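1/ Ich hab mir jetzt drei Wochen lang angeschaut, was bei uns im Viertel an Laternen und Stromkästen klebt, und muss das mal loswerden. Wird länger, holt euch einen Kaffee.

2/ Angefangen hat es an der Haltestelle Mühlgasse. Ein Aufkleber, schwarz-weiß, ziemlich schick gemacht, irgendwas mit »Heimat« und einem QR-Code. Ich hab ihn erst für Werbung von einer Klamottenmarke gehalten. War er nicht!

3/ Der Code führte auf einen Kanal, in dem sich Leute über »Bevölkerungsaustausch« unterhalten, dazwischen Wandertipps und Rezepte für Sauerteig. Kein Witz. Man scrollt da so durch und denkt erst mal: nette Truppe, gehen gern raus. Und drei Beiträge weiter steht dann, wer ihrer Meinung nach alles nicht hierhergehört.

4/ Ich poste den Namen der Gruppe nicht und auch keine Fotos von den Stickern. Genau das wollen die ja, dass wir ihnen die Reichweite schenken. Wer es wirklich wissen muss (Schule, Jugendzentrum, Verein), schreibt mir bitte privat.

5/ Also bin ich abends losgezogen und hab eine Karte angelegt. Mühlgasse, Bahnunterführung, Skatepark, der Weg hinterm Schwimmbad. 28 Stellen bis gestern Abend, Stand 01.06.2026. Am meisten am Schulweg, und das macht mich richtig sauer.

6/ Jetzt das Praktische, weil so viele gefragt haben: Bitte nicht mit den Fingernägeln abkratzen! Unter manchen Aufklebern stecken Klingenstücke, davor warnen Initiativen seit Jahren. Nehmt einen Ceranfeldschaber und Handschuhe. Und vorher fotografieren, mit Ort und Uhrzeit. 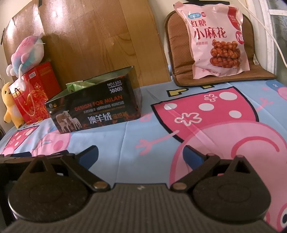

7/ Was man melden sollte und was nicht

Hakenkreuze, SS-Runen und so weiter sind ein Fall für die Polizei, das geht auch online über die Onlinewache. Bei den »schicken« Stickern ist es komplizierter. Vieles davon ist eklig, aber nicht strafbar. Die Beratungsstellen gegen rechts im jeweiligen Bundesland nehmen es trotzdem auf und freuen sich über jede Meldung.

8/ Bei mir war der Beamte am Telefon übrigens sehr freundlich, aber sein erster Satz war: »Das sind doch nur Aufkleber.« Da musste ich kurz schlucken. Für mich sind es nur Aufkleber, ja. Für die Familie zwei Häuser weiter klebt das Ding direkt vor der Haustür.

9/ Kurzer Schwenk, weil es mir echt geholfen hat: Noreen Ó Conaill hat mir aus Flatcombe geschrieben, die hatten das dort letztes Jahr im August. Auf einmal war alles voll, Bushäuschen, Parkbänke, sogar die Tür von der Bücherei. Sie meinte, am Anfang dachten alle, das sei eine riesige Organisation.

10/ Später kam raus, dass das wohl eine Handvoll Leute mit Auto war, die aus einem anderen Ort kamen und an einem Wochenende 200 Stück verklebt haben. Fand ich irgendwie beruhigend und gleichzeitig gar nicht. So wenig Leute, so viel Wirbel.

11/ In Flatcombe haben sie dann einen offenen Brief gemacht, 520 Unterschriften, und den überall in die Schaufenster gehängt. Bäcker, Friseur, Fahrradladen. Noreen sagt, die Sticker seien danach trotzdem noch mal gekommen – aber da hat keiner mehr bis zum nächsten Morgen gewartet, die waren nach einer Stunde weg.

12/ So einen Brief würd ich hier auch gern machen. Ich hab einen Entwurf, der ist aber noch viel zu lang und klingt wie eine Hausordnung. Wer kann kürzen? Meldet euch! Ich bin da null empfindlich.

13/ Zu den Antworten von gestern: Nein, ich finde nicht, dass man »einfach drüberkleben« sollte. Ja, ich weiß, es macht Spaß. Aber drunter bleibt der Mist ja hängen, und die Stadt muss am Ende zwei Schichten runterholen.

14/ Und nein, ich mache das für keine Partei. Ich wohne hier und geh jeden Morgen an dieser Unterführung vorbei, das reicht mir als Grund völlig.

15/ An den Herrn, der mir schreibt, ich solle mich »lieber um die linken Schmierereien kümmern«: Die am Skatepark hab ich auch gemeldet. Steht sogar auf der Karte. Bitte schön.

16/ Nächster Rundgang ist am Donnerstag um 19 Uhr, Treffpunkt vorm Schwimmbad. Wir gehen mindestens zu dritt, keiner läuft allein durch die Unterführung. Schaber hab ich noch zwei übrig, Müllbeutel bring ich mit. Kinder bitte daheim lassen, wegen der Klingen.

17/ Den Link zur Karte schick ich per DM, öffentlich stell ich ihn nicht rein. Dauert eventuell ein bisschen, mein Postfach ist seit gestern ziemlich voll (danke dafür, wirklich!).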